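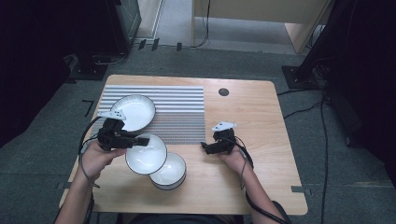 White dishes with dark rims, a striped mat and a bare wooden table.

Do you really need placemats?

3 minute read

I have never been sold on placemats. Every homeware shop insists you want six of them, and every kitchen drawer I've opened has a stack nobody uses, curling at the corners. But I wrote a grumpy piece about coasters last year and had over 50 messages asking me to do mats next, so I gave in and ate off them for a month.

First claim: they protect the table. Up to a point. An open weave lets a spill straight through, and then it sits underneath where you can't see it. If you've knocked gravy over, lift the mat at once and wipe the wood, then wipe the back of the mat as well. Don't put a hot casserole on one and hope. You want a proper trivet for that.

Second claim: they're easy to clean. Less so than the label on my Grinditz set would have you believe. Crumbs get down into the weave and a cloth just pushes them further in. Shake the mat over the sink, go over it with a dry washing-up brush, and only then use warm water with a drop of washing-up liquid. Dry it flat. I hung one over the tap and it kept the bend for a week.

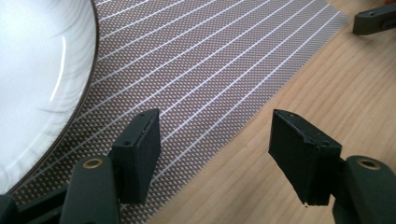

Words: the Meireles kitchen pages

What I will grant is that a mat stops plates scraping about. The unglazed ring on the underside of a plate can be surprisingly rough, and bare wood marks easily. Run a finger round yours. If it catches, a mat is worth having, or you could just lift the plate instead of dragging it.

Dark-rimmed plates have their own question, which is whether the rim wears off. Mine haven't, but I don't trust "dishwasher safe" on anything with a painted edge. Check underneath, and keep scouring pads away from the rim whatever it says.

As for storage, ignore the special racks. Keep mats flat under something heavy - a chopping board will do - and never rolled.

Verdict: buy two, see if you use them, and leave the other four in the shop.

Related tips
Is the Ameck drawer divider worth the bother?
Coasters: a complaint
Getting rings off a wooden table
Vulex cloths after ten washes

Contact | Copyright Meireles | Back to top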